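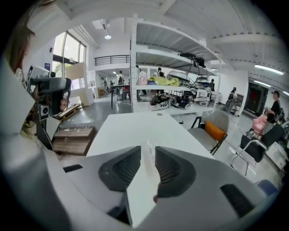
Lena Sikora has been planning orienteering courses for 18 years, most of them in the forests north of Sastley, and she still walks every control site twice before she lets anyone run to it. The first visit is to see whether the feature on the map is really there. The second, usually a week or so later, is to see whether she would still choose it.

"You get attached to a leg," she says. "You've spent an evening drawing it and you think it's clever. Then you go out and there's a path the mapper missed, and everyone will just take that."

We met to talk about the Caveck two-day, held in September, which was her first event as planner for a national ranking race. It drew 200 runners on the first day and slightly fewer on the second, when the rain came in. The long race used the whole of Zervas Hill, including the steep eastern side that clubs have tended to leave alone.

Sikora says the eastern side was the reason she agreed to do it.

"People had been told for years that it was too rough. It is rough. There's a lot of fallen timber and the contours are tight. But the ground between the re-entrants is good running if you find the right line, and I wanted a long leg where you had to decide early."

That leg, from the fourth control to the fifth on the men's and women's elite courses, took up much of the talk afterwards. Runners could go straight over the shoulder, or drop to the forest track and climb back up at the end. The track route was longer by 900 metres. Sikora had expected most of the field to go straight, and most of them did.

"The split times were closer than I thought. The straight route was quicker if you hit it cleanly. If you drifted left, even a bit, you were in the brash and you lost two minutes getting out."

Nana Bawa was one of those who took the track. She finished third in the women's race, her best result at this level, and says she made the choice before she had left the fourth control.

"I'm a decent climber but I'm not good at holding a line across a slope. I know that about myself. On the track I could run hard and read the rest of the course at the same time."

She lost time elsewhere. At the ninth control she came into a group of small knolls from the wrong side and checked two of them before finding hers. She puts it down to hurrying.

"I'd caught somebody, and I went with her for a while. I stopped reading. It was my own fault, the map was fine."

Bawa came to the sport from cross-country, after a friend at the Miltov club lent her a compass and put her on a junior course. She remembers being beaten by children. For the first two seasons she trained mostly on her fitness, and she now thinks that was the wrong way round. Her winter plan has fewer hard road sessions and more slow runs in the forest with a map, some of them at night.

"At night you can't cheat. You see what your lamp shows you, so you have to know what's coming."

Sikora agrees about the night running, although she no longer does it herself after a bad ankle. She is more concerned with maps. The Zervas Hill sheet was last fully surveyed before the felling on the south slope, and she corrected parts of it on foot for the race. The control numbered 101 on the draft course had to be moved when the boulder it was meant to hang beside could not be told apart from three others.

"On paper it's one boulder. On the ground it's a family of them. That's not fair to a fifteen-year-old on her first green course."

She also says the relay, on the second day, was a leg too short for the seniors. The assembly field limited where she could bring people back through, and the wet ground ruled out the lower marsh — she took it out the evening before and had the maps reprinted.

Bawa ran the last leg for Miltov and brought them in fifth. She would have liked the marsh left in.

Both will be at Caveck again next year, Bawa to run and Sikora to check someone else's courses. She has asked for the first drafts by the end of winter, so there is time to walk the sites before the bracken is up.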